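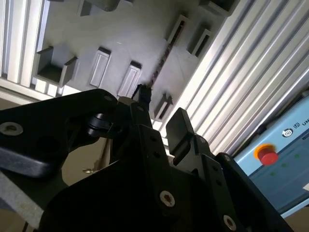

The gripper over the grey board at the Sindano open day, with the red stop button close by.

I finally got along to the open day at Sindano in September, and what a ripper of an arvo! I'd pictured a big noisy hall, but the cell I liked best was a bench-sized set-up with a moulded board full of slots and pockets, all boxed in with aluminium rails. I parked myself there for a good 20 minutes (sorry to anyone stuck behind me).

The crew from Laryea ran the demo and were very patient with my questions. They reckon the arm has done about 2000 practice runs since it arrived, and they keep a log of every single one, which I thought was brilliant. I also asked if I could have a go at the teach pendant and they said yes, so of course I drove it the wrong way first up.

Morning tea was excellent, especially the lamingtons, and parking was easy if you came in off the Jadville side. They're planning another one after Christmas. If you'd like to come along in my car, sing out before the next newsletter, I've got room for three.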